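4.2 Attendance and recall at regional premieres

The second part of the study looked at film premieres held outside capital cities, where the guest list is short and most seats go to local people. We used the Clemthorpe screening of Tiltwood as our main case. The cinema there has one large auditorium with 700 seats, and the distributor, Grabner, kept only the front rows for cast, crew and press. The rest were given out by ballot in June.

Van den Broek and Gruber had argued in earlier work that people who attend a premiere remember the arrivals better than the film. Our interviews partly support this. Guests who had queued outside could name the actors they had seen and often the order in which they came in. They were much less sure about the speeches, and several mixed up the director's remarks with those of the producer.
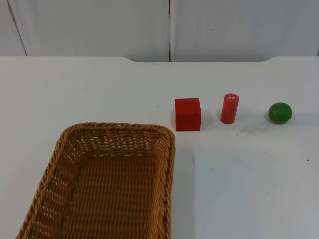
Guests who went straight to their seats gave a different account. They spoke mainly about the delay before the film began, and about who was sitting near them. Few had looked at the printed programme. When asked whether the evening felt like a special event, they were as likely to mention the wait as the people on stage.

We then compared these answers with the coverage. Local reports gave most of their space to the arrivals and to the charity named on the invitations. Only one discussed the film at any length. Insaurralde has described this as the normal pattern for small premieres, and we found nothing in the Clemthorpe reports to set against his view. The same wording from the press release appeared in 11 of the reports we collected, in most cases without a source.

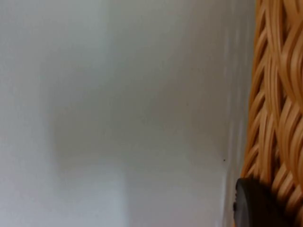 A smaller follow-up took place at the Sirnero screening on October 3, 2020, where numbers were limited and there was no public queue. Bühler and Wieser carried out 12 interviews by telephone in the days after it. With no arrivals to watch, guests talked more about the film itself and about the question session, which ran to about 3 times its planned length. They also remembered more of what had been said on stage. The group is too small to support a firm claim, but the direction of the difference agrees with the main case. 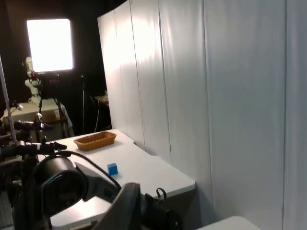
Figure 3. White tabletop with a woven basket and a blue cube.

Two limits should be noted. The ballot at Clemthorpe was open only to people on the cinema's mailing list, so our sample leans towards regular filmgoers. The Sirnero guests were also interviewed sooner after the event than the others, and this alone may account for part of their better recall. Section 5 returns to both points.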